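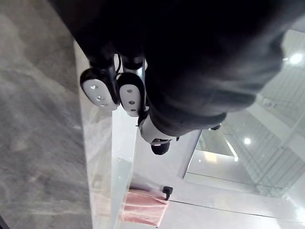
Photo: Hekier

Why a Cotton Shirt Remembers Where It Was Folded

By Aoife Carroll
2/2/20

A crease in a cotton shirt is a chemical event as much as a mechanical one. Cotton fiber is mostly cellulose, a long chain molecule that carries many hydroxyl groups. Neighboring chains are held to one another by hydrogen bonds between those groups. When the cloth is bent, the fibers on the outside of the fold are stretched and those on the inside are compressed. Some of the hydrogen bonds break, the chains shift slightly, and new bonds form in the shifted position. The cloth now has a resting shape that includes the fold.

Water speeds this up. Moisture gets into the less ordered regions of the fiber and lets the chains slide past one another more easily. A shirt worn in a dry office picks up fewer creases than the same shirt worn on a humid train platform, and a shirt left in a damp heap sets its creases as it dries. A steam iron uses the same process in the other direction. Heat and moisture free the chains, pressure flattens the cloth, and the bonds re-form as the moisture leaves.

Polyester behaves differently. It takes up very little water, and its chains stay locked at normal room temperatures, so a fold made at the breakfast table mostly springs back. A fold made in a hot dryer may not, as the fiber can be warm enough by then to take a set. This is the reason for the cool-down period at the end of a dryer's easy-care cycle. Wool recovers well when dry and poorly when wet. Linen, which is cellulose like cotton but stiffer and less elastic, creases sharply and holds on to it.

The usual laboratory measure is the crease recovery angle. A small strip of cloth is folded, pressed under a fixed weight for a fixed time, and released. After a rest period the angle between the two legs is read from a dial. Strips are cut in both the lengthwise and crosswise directions and the two results are added, so a fabric that opened completely flat would score 360 degrees. 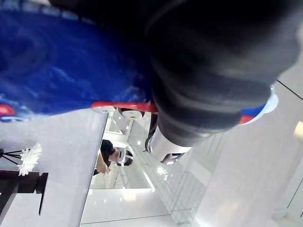 The test has a known weakness, in that clothing is almost never folded once along a straight line. Real wrinkling comes from bending in several directions at once, and the severity depends on how the folds meet. Where two folds cross, the material has to curve two ways in the same spot, and the strain is concentrated there. Visual grading is meant to catch this. A grader looks at a crumpled sample under angled light, and color and finish both affect what is seen: on a deep royal blue like the one in the photograph, creases show up as lighter streaks where the light catches the folds, while a matte pale gray with the same folds might pass as fairly smooth. Standard methods deal with the problem by fixing the lamp position and comparing the sample with molded replicas.

At Sakedano, a shirting mill that supplies three mid-priced labels, each lot is tested both ways. The mill takes 4 strips in each direction and will not ship a finished cloth with a combined recovery angle under 215 degrees. Lots that fail go back for a second cure, provided that tear strength allows it.

Tear strength is the price of the process. Most wrinkle-resistant cotton is treated with a resin that forms permanent crosslinks between cellulose chains. The crosslinks pull the chains back after bending, but they also stop them from sharing a load, and the cloth becomes weaker and wears sooner at collar and cuff. Older resins also released noticeable amounts of formaldehyde. Newer versions release much less, and acids such as citric acid have been studied as a replacement, though they can yellow white cloth.

Kurian, a finishing plant, takes a third approach and treats the garment after sewing. The shirt is pressed into shape and then cured, so that the crosslinks lock in the flat panels and the seams together. Its line handles 1,000 shirts per shift. The plant rates the finish for 50 home washes, after which abrasion has removed enough treated fiber for creasing to return at the elbows first.

Fisto, a maker of travel shirts, has dropped resin altogether and uses a tightly twisted yarn in an open weave. Loosely interlaced yarns can move at a fold and relieve part of the strain. The resulting cloth still wrinkles, in softer curves, and most of them fall out overnight on a hanger in a steamy bathroom.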